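Desk Tidies & Small Storage

June 16, 2024 — by Felista Muli

The Prustivby is a small clear box with four compartments, and I have grown rather fond of it since April, when I finally gave up on saucers for my beads and buttons.
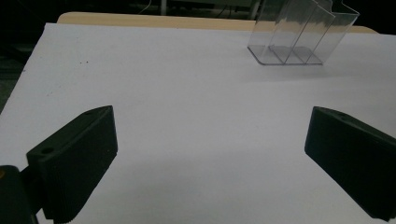
I like to work on a plain white board, as little things show up so much better, and it saves the table underneath from scratches too. The box is see-through, so you needn't keep opening drawers to find your spare hooks!
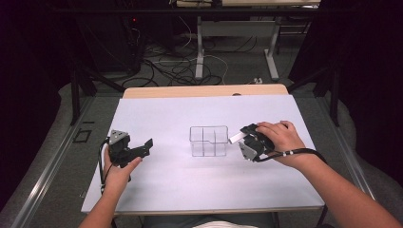 We sell them singly or in a set of 2, and they rinse clean under the tap — lukewarm water, please, and a soft cloth afterwards.

Comments
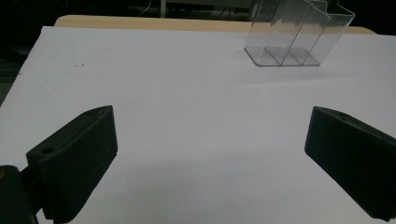
Gladys Mrema: Do the dividers come out? I've some longish needles to house.

Roland Hollis: Bought the set, very pleased with it.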